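Gripper fingers for mixed household items – printed vs stock
Forum: End effectors and tooling
Replies: 6

dunmarrow
We have two arms on one base and I'm trying to settle on fingers before we start a longer run in January. Candidates are the stock black fingers, the Larkcombe soft pads, and a printed green finger paired with a stock one. The task is laundry basket stuff: a cap, folded cloth, small flat cards. Flat cards are the problem. The stock pair drops them or bends them.

I ran 26 tries per set on the cards. Stock pair failed 13 times. Mixed pair, printed on one side, failed four times. Larkcombe pads were in between but they leave residue.

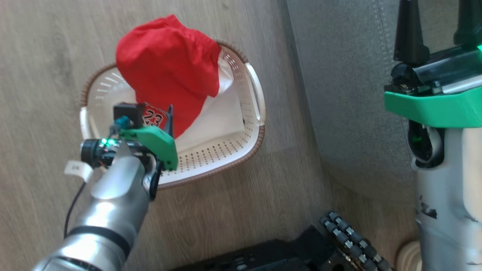
Cloth is a different story. The mixed pair closes slightly crooked, so on a cap brim it tends to roll the fabric before it grips. I can live with that if I lower the closing speed, but then every pick takes longer.

solder_wick
What print material? Stiff PLA fingers did fine for me on cards and then cracked at the mounting holes after 200 cycles.

dunmarrow
PETG, 40 percent infill, four walls. No cracks yet, but I haven't put that many cycles on them.

hexkey_pat
I don't think your comparison is fair. You changed the shape and the material on one side only, so you can't say which one helped. Print both fingers in the same shape and run it again.

dunmarrow
Fair point. I did try a printed pair early on. It held cards well but the tips slid on the basket rim. I didn't log it, so no numbers.

rowan_b
I'd look at the camera before the fingers. We had an Andwood wrist camera mounted on top of the gripper and a card held in the fingers hid most of what was under it. Half our bad picks were bad views. Moving it 13 mm outward fixed more than any finger did.

hexkey_pat
Disagree. If the card is already in the gripper, the view didn't cause the drop.

rowan_b
It caused the placement misses – he hasn't said how he counts those.

dunmarrow
Drops only. Placement is logged separately and I haven't gone through it. The controller is a Huvano and it does record grip current, so I'll pull that too. Next run is printed on both sides, same shape, cards first and then the cap. Will post the numbers in this thread.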